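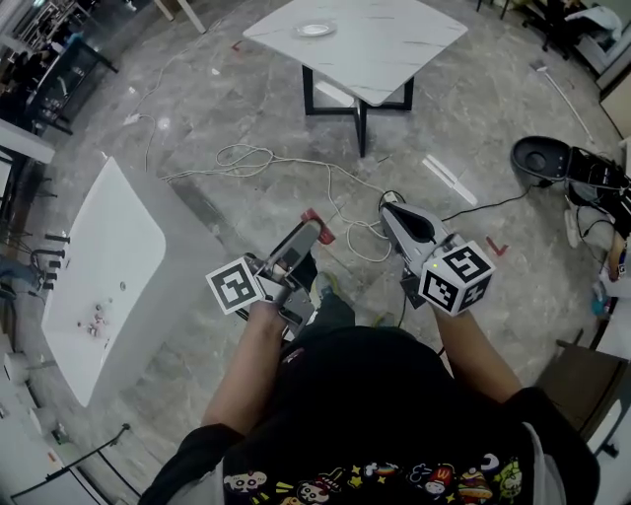

When may an operator pick up a dropped part?

After the stop has been called and the log shows it. Rule 17 of the Trustell handbook allows no other order.

The auditor from Arnardóttir read the rule aloud, then read it again with the commas left out. She had come to Prilumer in February to check 196 clauses and had reached the one that everybody broke.

"How long does the stop take?" she asked.

"Two minutes," said the shift lead. "One to call it, one for the log to agree."

"And picking up the part?"

"Less."

She wrote this down. The handbook had been drafted at Zerkier, where parts were heavy and floors were marked in yellow. At Prilumer the parts weighed less than a biscuit. The rule made no mention of weight.

At 4 p.m. a washer fell from bench 401 and rolled under the guard rail. The operator looked at it, then at the auditor. He called the stop. The arm settled into its rest position and the lamp changed colour. The room waited for the log.

"Is it always this quiet?" she asked.

"Only when we do it properly."

The log agreed. The operator bent down, retrieved the washer and put it in the reject tray, as Rule 18 required – a dropped part was never reused. The auditor ticked both clauses and turned the page. Rule 19 concerned the emptying of the reject tray, which also needed a stop. The shift lead went to fetch her a chair.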